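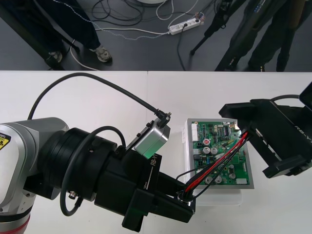

Two-arm wire handling cell at the Greenberg demonstration room. The wires are held at both ends above the board tray.

Kotuteck Two-Arm Wire Handling Cell
Product page, demonstration unit
Last revised 3/4/21

Overview

The Kotuteck two-arm cell is a tabletop system for handling flexible wiring near bare circuit boards. Two arms face each other across one work surface. Each arm carries its own gripper. The cell is meant for electronics repair benches, short-run assembly and laboratories that study the handling of soft parts.

The demonstration unit is installed at Greenberg and can be seen by appointment or during the April open day. Visitors see the cell at work on a wire bundle and a populated board of the size used in small power supplies and control units.

What is demonstrated

The standard demonstration has four parts and runs 36 minutes, including time for questions.

1. Board presentation. The board lies in an open plastic tray between the two arms. It is not clamped. The tray can be exchanged by hand between runs.

2. Two-ended wire hold. A bundle of red and black wires is held by both grippers and carried over the board. The operator can change the distance between the grippers from the console to show how the bundle behaves with more or less slack.

3. Routing. The bundle is moved along a taught path above the capacitors and the edge connector. Clearance over the tallest part is set in the job file. The default clearance is 17 mm.

4. Release and re-grip. One gripper lets go, moves along the bundle and takes hold again. This is the slowest part of the demonstration and is run at reduced speed so that visitors can follow it.

Insertion of the wire end into a connector is not part of the standard demonstration. It can be requested when booking, with the connector type stated.

Work area

The work surface is white, which gives good contrast with dark wiring and with the grippers. Usable width between the arms is 700 mm. Boards larger than the standard tray can be placed directly on the table, but the job file must then be edited for the lower board height.

Surfaces with a high gloss should be avoided. Reflections from the table reduce the quality of wire detection, mainly with clear or silver-colored insulation.

Camera

A compact camera module sits on top of the gripper and moves with the wrist. Its cable is run in a wide free loop so that the wrist can turn without pulling on the plug. The loop must be kept clear of the tray. Customers who shorten the cable should check the full wrist range by hand before starting a program.

Recalibration is needed after the module has been removed. The procedure takes two calibration plates and is described in the installation manual, section 5.

Control

Jobs are written in Irnenard, the Kotuteck job editor. A job consists of grip points, a path for each arm and a set of limits. The two paths share one clock, and either arm stops if the other one stops. Pull force on the wire is limited in software and can be set per job.

Job files from the earlier single-arm cell can be opened but have to be given a second path before they will run.

Wear parts

Finger pads: replace after 3,000 grip cycles, or earlier if insulation marks are seen on the wire.
Camera cable: inspect at each recalibration.
Trays: supplied in packs of ten.

The 3,000-cycle figure applies to wire with PVC insulation. Silicone insulation is softer on the pads but tends to stick at release. The alternate pads (order with suffix S) are recommended for it.

Known limits

Wire ends that have sprung apart are not gathered by the cell. They have to be tied or sleeved first.
Bundles with mixed wire sizes are gripped by the thickest wire, and thin ones can slide.
The cell does not test the board. Electrical test is available as a separate station under the name Plerness and can be placed next to the cell.

Visiting the demonstration room

Visits are held in small groups. The April open day needs no booking for the standard demonstration, but customer parts are accepted by appointment only. Send one sample board and one meter of the wire ahead of the visit, with a note on which side of the board the wire is to arrive from. Boards must be free of charge and unpowered.

Visitors stay on the floor side of the table while the arms are enabled. Watch for cables on the floor near the table. Closed shoes are required.

Ordering

The cell ships with both arms, both grippers, one camera module, one pack of trays and an Irnenard license for one computer. The table is quoted separately.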